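Rerna residents asked to comment on revised bus timetable

The Grilach district transport office has published a revised timetable for bus services between Rerna and the villages to the north. Residents have until the end of the consultation period to send in their views.

Under the proposals, service 18 would run every 50 minutes throughout the day and would call at the health centre on each journey. Service 328 would no longer serve the old market stop, where passenger numbers have fallen over several years. The evening return journey would be kept in its present form.

Meriem Ouazzani, head of passenger services, said: "The present timetable was drawn up before the new housing at Thakur was occupied. We wish to hear from those who travel early in the morning, as their connections would change the most."

More than 200 written comments were received during the first stage of the consultation last October. Many concerned missed connections at the railway station, and the departure times have been altered in response.

Comments may be sent by post or left in writing at the district office. Large print copies of the timetable are available on request from Tarek Slaoui in the enquiries section. Fares are not affected by the proposals.
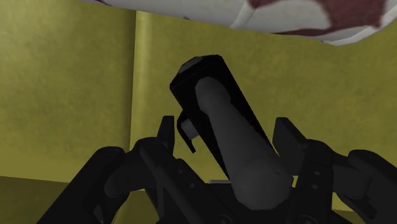
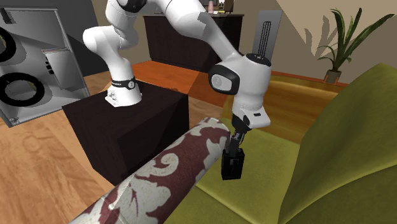
GRILACH, 14 Apr 2020

The district transport office will publish a summary of the comments received before the final timetable is approved. Existing services will continue to run as normal until then.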